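Sorting Household Packaging at Source: Small Room Trial
Project report, Packaging and Waste module
Group 4, Greton building

1. What we wanted to find out

Most of the packaging that leaves a student room goes out mixed. Cartons, caps, bags, all in one sack, food bits on it, and then the recycling side can't do much with it. We wanted to see if sorting right where the stuff gets used (bedroom, not kitchen) makes the mix any cleaner. Original plan was the shared kitchens on two floors. Dropped that in week two, too many people going in and out and no way to control what went in the bins.

So: bedrooms. One basket per room, one bag inside the basket, simple rules on a sheet. Leno rooms first, then Dalsgaard.

Question as written in the proposal: "Does a single open basket next to the bed lead to less contaminated cartons than a shared bin?" We kept it, although by the end we were more interested in the flattening part. More on that in section 4.

2. Materials

Bought or borrowed:
- plastic baskets with holes in the sides, different colors, whatever the store had
- thin plastic bags as liners
- kitchen scale, reads to one gram, max 1000 g
- rule sheet, printed, one side
- notebook for the weights (later a spreadsheet)

We looked at proper lidded sorting bins from the Doneck catalog but the cheapest set would of eaten the whole budget, which was 200 for everything. Open baskets were fine. Air gets through, you can see in from the side a bit, and people already know how to use a basket.

3. What went in the basket

We limited it to three kinds. Drink cartons, loose plastic caps and lids, and thin bags or film. Glass and cans stayed with the kitchen bins. Paper too.

Cartons were the main thing. The small single-serve milk ones are the most common, people drink them at the desk or in bed and then they sit there. Typical size is like the one below, 250 mL, which packs down pretty well once the corners are open. The pack also has its own cutting line with a little scissors icon next to it, and next to that a note to stand the folded corner up and cut along the dotted line. Another label on the top says you can put a straw in there and drink directly. So two ways to open it, and that matters for rinsing: a straw hole is hard to rinse through, a cut corner is easy.
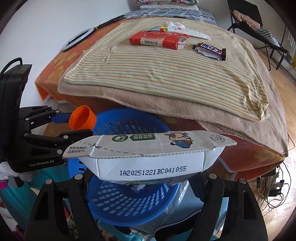 4. Method

Step 1. Empty the carton all the way. Squeeze it over the sink, not over the basket.

Step 2. Cut the corner along the printed line. If it was opened with a straw, cut it anyway.

Step 3. Rinse once with cold water, shake out. No soap.

Step 4. Pull the folded ears loose, press flat from the bottom up. Straw and straw wrapper go seperately with the film.

Step 5. Caps go in loose. Don't screw them back on and don't push them inside a carton, we had that happen and it throws off the weights.

Step 6. Bag out, tie, weigh, write down, new bag in. Evening, before 9 pm.

Weighing was done with the bag on and then the bag weight taken off after. When a bag went over the 1000 g limit we split it in two and added up. Only happened in Dalsgaard.

Anything with visible milk left in it counted as contaminated. Same for a carton with a cap stuffed inside. Dusty did not count.

5. Results

Dalsgaard first as the numbers are more complete there. 25 bags weighed over the trial. Cartons the biggest part by weight in nearly all of them, film the biggest by volume, caps barely show up on the scale at all.

Flattening made the biggest difference, more than where the basket stood. A flattened carton takes up a fraction of the space, so the bag lasts longer, so people don't start cramming stuff in on top. Rooms that flattened also rinsed more. We can't say one causes the other. Could just be the same careful people doing both.

Contamination: lower than in the shared bins we looked at before the trial, but those were only checked by eye so the comparison is weak. We left it out of the chart.

Leno: the data has a gap. The notebook got left in a bag that went out, four evenings missing. We didn't try to fill it in.

6. Problems

The baskets got used for laundry. Obvious in hindsight. A basket in a bedroom reads as laundry, and a couple of rooms had socks on top of the cartons by the end of the first week. A label on the rim helped some.

Liners slide down. With nothing to clip them to they end up crumpled at the bottom and then things fall between the bag and the side wall. Clothespins on the rim fixed it, two per basket is enough.

Smell. Only with unrinsed cartons, and only after two days or so. It was June, so warm.

Rule sheet too long. People read the first line and stopped. The second version had the six steps in big type and that went better.

7. What we would change

- clip the liner from day one
- a different shape of basket, or at least not a laundry one
- weigh every second day, daily was too much work for the small amounts we got
- seperate cup for the caps, they sink to the bottom and you end up picking them out by hand
- back up the notebook!!
- run Leno again with the short rule sheet so the two buildings can be compared properly

Spreadsheet and both versions of the rule sheet are in the appendix. The chart for section 5 is on the second tab, first tab is raw weights with the bag weight still in.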